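4.2 Leveling the table

Do this after the legs are bolted on and before anything heavy goes on the top. Two people are needed to lift the table.

1. Set the table where it will be used. Leave 3 inches between the back edge and the wall.
2. Lay a level across the short side. Turn the foot on the low corner counterclockwise to raise it.
3. Repeat along the long side, then check the short side again.
4. Tighten the lock nuts with the wrench supplied.

CAUTION: Do not drag the table with the feet extended. The threads will bend.

Note: The Heltach 430 top is rated for 200 pounds, spread evenly. Wipe up spills the same day. 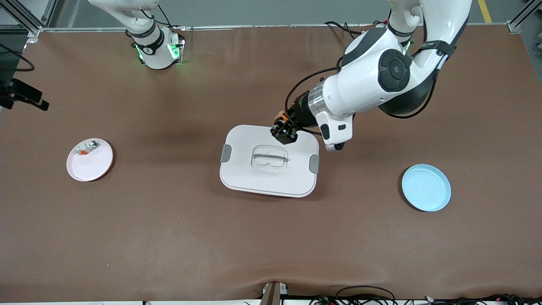
Tuturstead, June

Check the lock nuts again after 2 weeks of use. Spare feet can be ordered from Birnbridge by part name.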